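致：Fundow 基金 项目监理 Verena Leitner
抄送：Johanna Hofstetter、Begoña Cuesta
事由：Camenzind 项目第二阶段中期进展（双臂线束插接软件：感知、规划、控制与工具链）

先回答上次来信里的问题：钱还够，进度慢了，慢在哪里我们知道。按贵方模板，这一节应叫“总体状态”，需选一个颜色。我们选黄色。Johanna 主张选绿色，理由是感知部分确实超前；Hermine 主张选红色，理由是她负责手眼标定。黄色是会上平均出来的。

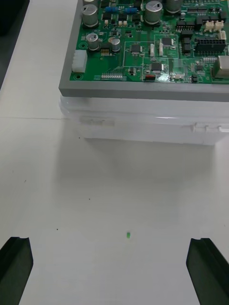 Harnham，十月

一、本期做了什么

本期的任务书只有一句话：让两条机械臂在同一张电路板上完成线束插头的抓取、对准和插入，期间不需要人伸手进去帮忙。前半句基本有了样子，后半句还在谈。

软件目前分四层。最下面是实时控制，往上是阻抗与力的策略，再往上是双臂的运动规划，最上面是任务编排。感知挂在旁边，谁都来问它要数据，谁都嫌它慢。上一份报告里我们画过一张很漂亮的架构图，箭头都朝一个方向。请不要再引用那张图。

控制层的改动最多。原先两条臂各有一个进程，靠消息对时，平时相安无事，一到双臂同时接近板面就各走各的节拍。现在改成同一个进程、同一个时钟，轨迹在同一处插值。改完以后，以前归咎于机械间隙的抖动少了一大半。我们已向做机械的同事道歉，对方要求书面形式，附在会议纪要里。

力控策略也换了一版。旧版的逻辑是“碰到就停，停完再想”，安全是安全，但插头永远停在插座口上，姿态很客气。新版在接触后允许沿插接方向继续进给，横向保持柔顺，同时做小幅度的搜索。搜索轨迹从螺旋线改成了短促的来回摆动，原因是螺旋线在边上有隔壁元件的地方会越画越大，最后去探望邻居。Begoña 给搜索范围加了一道硬边界，边界从板卡的设计文件里直接读取，人不用填数。

插入成功的判据仍然是本项目最难写的一段代码。单看力，插到底和卡住很像；单看位置，差一点点也是到了。目前用的是力、位置和末段速度三者一起投票，再加一次轻轻的回拉。回拉这一步是 Hermine 加的，她说人就是这么干的，插完都会不放心地拽一下。

二、感知

板卡定位这一块可以写得积极一些。腕部相机先看一眼板的外形和安装孔，给出粗位姿，再对着目标连接器附近的局部做精配准。粗定位在换了灯、挪了托盘、有人把窗帘拉开之后都还能用。精配准比较娇气，对反光尤其有意见：绿色阻焊层在某些角度会亮成一片，算法在亮斑里能找到它想找的任何东西。

我们试过三种办法。第一种是调曝光，便宜，效果一般。第二种是多拍几个角度再融合，效果好，但每次插接前两条臂要先绕着板子转半圈，像在看古董。第三种是训练时把反光当作正常情况喂进去，让网络学会在亮斑里保持沉默。现在主线用的是第三种，第二种作为置信度不够时的后备。

标注数据到本期末共 3,684 帧，全部重新核过一遍。重新核的起因不太体面：早期有一批图把相邻的两个白色连接器标反了，模型学得很忠实，每次都自信地去找错的那个。这件事花了我们将近两周，写在这里，免得年底审计时显得像是刚发现。教训已经落实成工具：标注界面现在会把标签投影到设计文件上，位置对不上就变红，不让保存。

线束本身仍然是感知里最软的一块，字面意义上的软。插头位姿可以估，线怎么弯不好估。眼下的做法是只管插头和紧挨着它的一小段线，后面的部分交给规划去躲。用遮挡来形容现状比较准确：夹爪一合上，最该看的地方正好看不见。我们因此让不拿插头的那条臂负责看，这就牵出了下一节的麻烦。
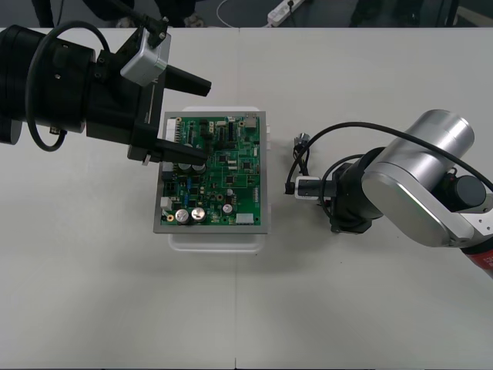
三、规划与双臂协调

一条臂干活，另一条臂看，道理简单，代价是两条臂的工作空间在板面上方几乎完全重叠。规划器要同时满足不撞、看得见、线不缠三个条件，前两个有现成的做法，第三个没有。旧的规划器在求解时间上很大方，有时想上好一会儿，最后给出一条理论上可行、实际上让肘关节翻了个跟头的路线。

本期做了三处改动。其一，把可见性从约束改成代价，允许短时间看不见，只要求接触前的最后一段看得见。其二，对常用的接近方向预先算好一批种子姿态，在线只做修正。其三，给线束加了一个很粗糙的包络体，随末端一起动，规划时当作障碍物处理。第三处改得最粗，收效最明显，这一点让研究组里研究柔性体建模的人略感失落。

碰撞模型也补了课。早先的模型里只有臂和桌子，相机支架、外露线缆这些后来装上去的东西都不在里面，软件一度认为自己很苗条。Hermine 把所有末端附件重新量了一遍，做成可以按配置加载的描述文件。现在换工具要同时换描述文件，两者的版本号不一致，系统拒绝上电。有人嫌麻烦，麻烦就对了。

手眼标定仍是黄色变不成绿色的主要原因。两条臂各自标定都很好，放到一起就有偏差，而且偏差会随着开机时间慢慢变化。目前怀疑是热漂移和支架受力的共同作用，还没有分清各占多少。临时措施是每次任务开始前让两个相机都看一眼板上的安装孔，做一次快速的相互校正。这个办法有效，也有点像每天早上出门前两个人先对一下表，然后各自嘀咕对方的表不准。

四、测试情况

本期正式验收口径下的连续插接试验共做了 49 次，全部按贵方认可的流程记录，中途不改参数，不重启，不换人。细分结果在附件里，这里只讲结论：定位引起的失败少，接触后判断错误引起的失败多。也就是说，软件知道插座在哪里，不太清楚自己插进去了没有。最常见的一类是误报失败，插头已经到位，判据不认，退出来又插一遍。这类错误不伤板，伤耐心。

另一类值得单独说。抓取时插头在指间有小角度的倾斜，估计模块给出的姿态偏乐观，到了插座口才发现。力控能救回一部分，救不回的就按规定退回重抓。重抓本身很顺利，重抓之后往往以同样的角度再歪一次，可见系统的行为是可重复的，这也是任务书要求的指标之一。

贵方在上次评审中建议增加不同外观的板卡做泛化测试。建议我们接受，板卡还没有到齐。Plastlow 答应提供的那一批卡在他们内部的放行手续上，邮件往来的数量已经可观。我们没有把这批板卡列进本期的关键路径，下一期会列。 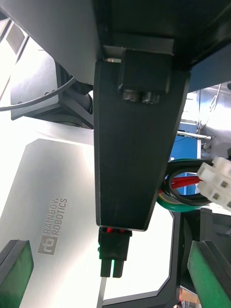
五、工具链

这一节通常没有人看，所以我们把最满意的内容放在这里。

回放工具可以用了。每一次插接试验，双臂的关节状态、力数据、腕部图像、规划器的候选路线和任务层的决策，都按统一时间戳存在一个文件里，可以从任意时刻开始重放，也可以把新版代码接进旧数据里，看它会不会作出别的决定。以前排查一次失败的流程是：大家围在桌边，各自回忆。现在的流程是：打开文件，拖动时间轴，然后发现各自的回忆都不对。

参数管理也收拾过了。项目开始时，刚度、速度、阈值这些数散落在代码、配置文件和 Johanna 的笔记本里。笔记本里的那份最全。现在所有参数归到一处，带单位、带范围、带修改人，改动必须附一句理由。我翻过近期的理由，出现最多的是“试试看”。这个词下个月起会被系统拒收。

仿真环境的情况没有那么好。接触模型对塑料卡扣的模拟仍然过于理想，仿真里插头滑进去的声音如果有的话应该很悦耳。我们目前只用仿真验证规划和流程逻辑，不用它来调力控参数。去年申请书里写过“以仿真为主要调试手段”，这一句建议在合同变更时一并改掉，改成“辅助手段”。

持续集成每晚跑一次，先跑仿真，再跑回放，最后在真机上空走一遍轨迹。真机那一步设在凌晨，原意是不占用白天的时间，副作用是早上第一个到的人要面对一台停在奇怪姿态上的设备和一份语气平静的日志。我们给日志加了分级，现在它会先说要不要紧，再说原因。

六、偏差与风险

进度比计划晚 2 周，主要原因已在感知一节交代，即重新核对标注。预算没有超，人力略有挪动：Begoña 原定本期转去写接口文档，仍留在力控上，文档顺延。接口文档的读者目前只有我们自己，暂时可以忍受。

风险清单上新增一项、撤下一项。新增的是双臂相互标定的漂移，若热漂移的成分占主要，需要在软件里做在线补偿，工作量比现在的快速校正大得多。撤下的是“双臂时钟不同步”，已解决。清单上还有一项“关键人员只有一人懂标定代码”，保留，Hermine 本人也希望保留到有第二个人懂为止。

另有一项贵方问过几次的：能不能提前演示。可以，条件是演示内容限于单个插头、已知板型、正常照明，观众站在围栏外并且不要在插到一半时提问。上一次提前演示，插接本身没有问题，是讲解的人挡住了光。

七、下期安排

第一件事是重写插入判据。方向已定，用回放数据训练一个小的分类器，与现有的规则并行，两边意见不一致时按失败处理并存档。规则先不删。我们对自己写的规则了解得很清楚，包括它们在哪里会错，新分类器还没有建立起这种交情。

第二件事是指间姿态估计。计划让观察臂在抓取之后、移动之前多看一眼，把倾斜量交给控制层提前补偿。这一眼会增加节拍时间，具体多少要测过再说，我不想在这里写一个以后要解释的数字。

第三件事是标定漂移的长时间记录。让两条臂从冷机开始，隔一段时间互看一次，跑满一个工作日。任务本身极其无聊，适合自动化，我们正好是做这个的。

请贵方协助的有两项：催一催 Plastlow 的放行手续；确认任务书中“插接成功”的定义是否包含锁扣到位。合同正文说包含，附表的检验方法查不出锁扣，两份文件都有贵方的签字。在得到答复之前，我们按较严的一种执行。
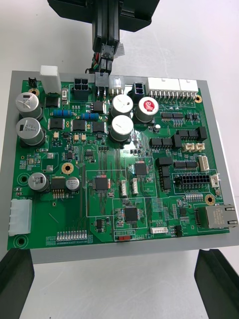
Leonie Gasser
Camenzind 项目软件负责人

附注

一、试验明细、失败分类和对应的回放文件编号见附件甲。回放文件较大，没有随信发送，需要的话请告知接收方式，上一次用邮件发的那份把双方的邮箱都弄满了。

二、附件乙是参数变更记录，按 Verena 的要求去掉了只改注释的条目，剩下的仍然偏长。力控部分建议从末尾往前看，前面的已经作废，留着是为了说明它们为什么作废。

三、标定漂移的初步曲线这次不附。曲线有，两条臂画出来方向相反，在弄清楚是物理现象还是有人把正负号写反之前，不宜流传。Hermine 倾向于后者，已经查到一半。

四、下次例会仍在星期四，线上。Johanna 会讲回放工具，时间控制在 20 分钟以内，她同意了，语气有些勉强。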